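Skelham: two-handed drawer tasks recorded with hand-held grippers

2 min read

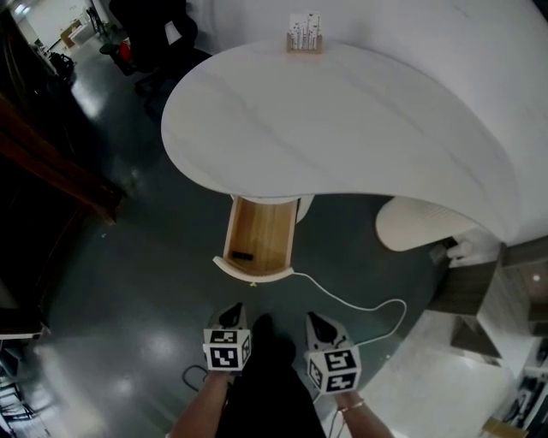
Skelham is a set of 869 demonstrations of opening drawers, taking things out, putting things in and closing them again. All were recorded by people holding a pair of grippers, with no robot present. We used it to test one question: does a policy trained on two-handed recordings cope better with stiff drawers than one trained on the right hand alone?

## What is in it

- 869 demonstrations, of which 153 are held back for testing
- 37 drawers across the Zakness and Flosham sites
- Gripper poses for both hands, worked out from the marker cubes
- Gripper opening width, and a short text label for each task

The drawers belong to desks, kitchen units and filing cabinets. Contents were left as we found them unless they were private, in which case we swapped in small objects of our own.

## Method

Each policy sees the last 16 poses and predicts the next 16. The one-handed version gets the same recordings with the left hand removed. Training settings are otherwise identical and live in `configs/`.

## Result

On stiff drawers the two-handed policy did clearly better, mostly by bracing against the desk while pulling. On free-running drawers we found no difference worth reporting. Closing was harder than opening for both — the usual failure was letting go too early and leaving a gap.

## Known problems

Shiny floors and strong ceiling lights upset the marker tracking. Poses are also poor when one cube passes in front of the other. Affected stretches are flagged `low_conf` and we left them out of training. Two Flosham sessions have a clock offset between hands; use the corrected files from the August release.

The task labels follow the Urbonaitė scheme, with "nudge" added for partial closing.

## Contact

Iason Margaritis looks after the data. Please give the session number when reporting a bad recording.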